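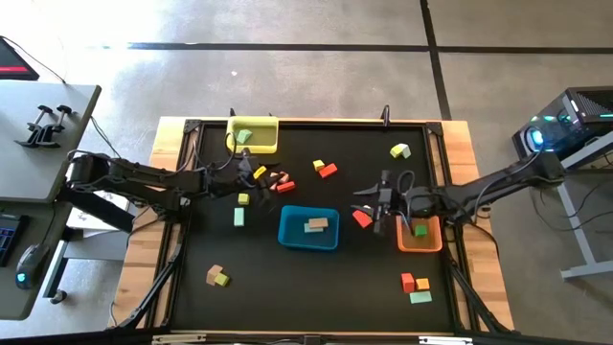 Figure 2. Work table with three open bins and small wooden blocks.

4. What the players told us about the click

I'll start with the click track, since that's where most of the arguments were. When we began rehearsing at Plullholm I had a pretty firm idea of how a live electronic set should hold together: everyone gets the same pulse in their ears, the visuals follow that pulse, and we all go home happy. Demyd Karpenko, who plays modular synth in the group, hated this from the first run-through. He said he could hear himself getting lazy, waiting for the next bar line to come and pick him up.

So we split the set. The opening pieces kept the click, and for the last long piece, "Linis," we took it away and let Tayla Maihi lead from the drum pads. I was nervous about that! Tayla is a wonderful player, but she pushes, and I kept picturing the bass patterns sliding away from her (they're sequenced, so they can't listen to anybody). Nassoro Kioko got around it by tapping the tempo in by hand every few phrases - a trick he picked up playing weddings in Andport, and one I'd never have thought to ask for.

We talked to 47 people after the shows, mostly in the bar and mostly while they were trying to find their coats, so please take the quotes in the spirit they were given. Hardly any of them brought up timing. What they did bring up, over and over, was the stretch in "Linis" where the beat drops out and you can see the players looking at one another. One man told me he'd stopped watching the screens at that point. I had worked on those screens all summer, so that stung a bit, but I wrote it down.

The players' own accounts are messier. Demyd felt freer and also said he played worse, and when I let him hear the recording he changed his mind about the second part. Tayla found the last piece tiring and asked for a shorter version in October. Cameron Merrick, at the mixing desk, would have kept the click all night if we'd let him, and his reasons were good ones: without it his delay times had to be set by ear, and on September 1, 2018, he missed the return after the breakdown by a full 2 bars. You can hear it on the recording if you know where to listen. I rather like it, and he still doesn't.

One more thing on monitoring, and it matters for the next section. For the click pieces everybody wore in-ears. For "Linis" they took them out and used floor wedges, so the change we were studying came bundled with a change in what the stage sounded like. I can't pull those apart with only five shows to go on. Nassoro thinks the wedges did most of the work, and I go back and forth on it.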